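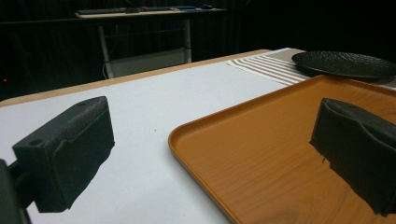 One student who took the module last May asked why a whole session goes to trays, when anyone who has carried lunch to a table already knows how to use one. The question comes up in most years. The short reply given at the time was that carrying is covered in the first few minutes, and that the remaining time goes to rims, surfaces, loading and return, where most of the breakage in a dining room starts.

Food Service Operations, Unit 5
Trays and Table Surfaces
Handout for the practical session, Plodville training dining room

1. Scope

This unit covers flat trays used to move crockery, glassware and plated food between a service counter and a table. It does not cover wheeled carts, insulated carriers or oven trays. Students should have read the Unit 4 notes on crockery weights before the session.

2. Terms

Bed: the flat interior of the tray, on which items stand.
Lip (or rim): the raised edge running along the sides.
Corner radius: the curve where two sides meet. A rounded corner is easier to wipe than a square one and does less damage to door frames and to other trays in the stack.
Landing area: the part of the table or counter kept clear to receive the tray.
Working load: the load the dining room allows on one tray. It is a house rule and is lower than what the tray will physically bear.

3. Shape and edge

A rectangular serving tray with rounded corners and a raised lip is the general-purpose form. The lip stops a sliding cup at the edge and holds a small spill on the bed. It also gives the fingers something to close on when the tray is lifted from a table.

A high lip makes it harder to slide plates off sideways. Plates must then be lifted clear, and a tired server tends to tip the tray instead. Tipping is not accepted in the practical assessment.

4. Surface and color

Wood-grain patterns are common on serving trays, in tones from pale yellow through orange-brown to nearly black. The pattern says nothing reliable about the material underneath. Check the supplier's sheet before deciding how a tray is to be washed. Trays from Segers and from Siltier are both held in the training store, and their washing instructions differ. Do not mix the two in one rack.

A warm-colored tray on a white or light gray tabletop is easy to locate at a glance, and its edge reads clearly to the guest setting down a glass. A pale tabletop also shows crumbs and specks that a patterned one hides. This is useful during inspection and a nuisance during service. Dining rooms with pale tops should plan for more frequent wiping.

Glossy beds reflect overhead light. When inspecting for film or dried detergent, tilt the tray until the reflection moves across the whole bed. Residue shows as a dull patch.

5. Loading

The working load for the session is 5 pounds. A full tumbler counts as 1 pound on the load sheet, whatever its actual weight.

Heaviest items go on first, over the supporting hand. Tall items stand toward the center and low items toward the lip. Handles and spouts point inward. Liquids are filled no higher than 1 inch below the rim of the vessel.

Unload in alternation, one item from each side. Taking all the items from one side first is the most frequent fault seen in the practical - it is also the one students least expect.

6. Setting down

Confirm the landing area before leaving the counter. Bring the near edge of the tray to the table first, lower the far edge, then withdraw the hand. A tray left overhanging the table by more than a finger's width is marked as a fault.

7. Record keeping

Tray counts are entered in Workeo at the end of each session. The training store holds 26 trays for this unit. The main dining room, used in Unit 8, holds 800, with an upper storage limit of 1,000. Enter cracked or lifting lips under "withdrawn" and set the tray on the lower shelf. Do not return it to the stack with a note taped to it.

8. Before the practical

Prepare written answers to the following and bring them with you.

a. A table for two has a landing area smaller than the tray. Give two acceptable ways to serve it.
b. Explain the effect of lip height on unloading order.
c. Calculate the load-sheet total for four full tumblers, and state how much of the working load remains.

Closed shoes are required. Aprons are issued at the door. The reading for Unit 6 is the chapter on glass racks, up to the section on stemware.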